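# Short-stay rentals in Drullbridge: what the guests pay for cleaning

## 1. Question

Our project looked at the cleaning fee which hosts add to the price of a night. We wanted to know if small flats ask for a lower fee than big ones, and if the guest can see it early in the booking.

## 2. Data

We used the listings of Trimetti, a local booking agency, for the month of September. The list had 2124 entries. After we removed the double ones and those without a price, 1212 were left. From these we took 253 flats with one bedroom and read each page by hand.

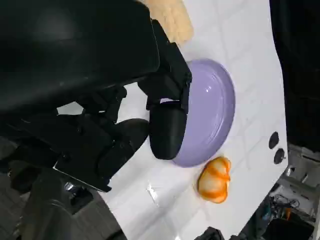

The reading took longer than planned – many hosts write the fee only in the house rules, and some mix it with the deposit. In such cases two of us read the page separately and then compared our notes.

## 3. Results

The fee did not follow the size of the flat very well. Many one-bedroom flats asked the same as houses for a family. For a stay of one night this makes a large difference, for a week it is almost not felt. On 20 pages we could not find the fee before the payment step.

## 4. Limits

We studied only one agency and one month. The Ibarra district has few flats in the list, so we do not compare districts. Prices in summer may be different, and we would like to repeat the reading in that season.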